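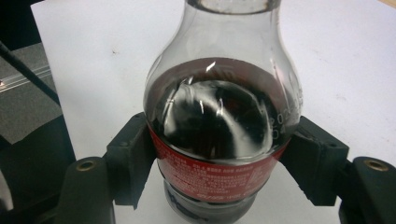 Packaging and Everyday Materials
Handout 2: The Fizzy Drink Bottle
Course tutor: Mortimer Ruiz-Ortega, Midville evening programme

Welcome back! Last time we looked at tins and cartons, and I promised something livelier for this session. A plastic cola bottle is one of my favourite objects in the whole course (yes, really) and I hope that by the end of these notes you'll never put one in the recycling again without turning it over first.

Reading for this session: Abernathy course reader, the chapter on blown containers. Skip the tables on first reading and come back to them once you've done the exercise.

1. What the bottle has to do

Think about the job for a moment. The drink is full of dissolved carbon dioxide, and that gas wants to come out. A sealed bottle is a small pressure vessel with a wall you can squash between finger and thumb once the cap is off. It also has to stand up on a shelf, survive being dropped on a kitchen floor and weigh next to nothing in the lorry.

Most clear fizzy drink bottles are made of PET, short for polyethylene terephthalate. It starts out as a preform, a thick little tube with the screw thread already finished. The preform is warmed, stretched lengthways with a rod and blown outwards into a mould. Stretching in both directions lines up the long molecules, and that is where the strength comes from. I still find it wonderful that you can watch this happen in a few seconds!

2. Shape, from the top down

Neck: thick and hardly stretched at all. Squeeze it and then squeeze the side of the bottle, and you'll feel the difference at once.

Shoulder: a rounded curve spreads the pressure evenly. Sharp corners would collect stress, so you rarely meet them here. It's also a good place to hunt for raised lettering or numerals moulded into the plastic, and these are much easier to find with a fingertip than by eye.

Waist: the narrower part on a contoured bottle. It gives the hand somewhere to settle, and the label often goes there too. A waist is a bit of a nuisance for the designer, as a plain cylinder copes with pressure more easily, but people love the shape and so it stays.

Base: usually several rounded feet with hollows between them. A flat base would bulge and the bottle would rock about on the table.

3. Looking through it

Clear plastic and dark liquid make a lovely pair for studying surfaces. In a half-empty bottle the top part shows whatever is behind it, while the part with cola in it behaves almost like a dark mirror and picks up bright, bent reflections. Look closely at the edge of the liquid, too. Cola that seems nearly black in bulk can turn reddish-brown where there's only a thin layer for the light to cross.

Try standing the bottle on something white, then tip it on to its side. The liquid finds its new level straight away and the curved wall distorts everything beyond it – a good ten minutes of drawing practice if you like to sketch your notes.

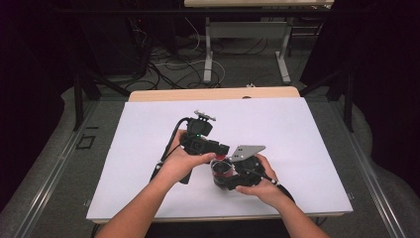

4. Exercise for your notebook

Work in pairs, with one part-filled bottle, cap firmly on.

a) Draw the outline upright, life size if your page allows. Mark the liquid level.
b) Lay the bottle down and draw it again. Mark the new level and any change in the colour of the drink.
c) Find all the raised marks you can and copy them exactly, including the ones you can't explain.
d) Squeeze gently at the shoulder, waist and base. Note which gives most.
e) Open the cap slowly, listen, close it, and repeat d).

Kirellow group please use pages 241 onwards in the shared workbook; Irnari group, yours begin at 294. Bring your drawings to the October session in Room 108, along with one bottle of a different shape from home. Odd ones very welcome!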